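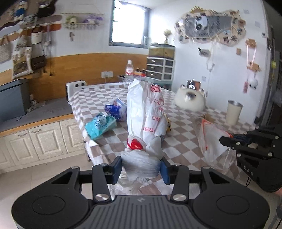

## 2. Test surface and sorting procedure

The dining table was chosen as the work surface because it collects most of the household's small packaging. Trials ran in November under window light. The checkered cloth stayed on, and bottles remained at the far end.

Items were divided into two groups:

- **Soft:** bags, packets, wrapped packages
- **Rigid:** bottles, cups, ornaments

Soft items were cleared first. A tied bag can be lifted in one move – a flat one has to be gathered before lifting, and was timed separately. Treasa Flanagan kept the time sheet and Senan Quinlan checked the entries.

The full set came to 50 clearing runs, of which 19 used soft items only. Runs interrupted by a dropped item were logged and repeated. Times are listed in Appendix B.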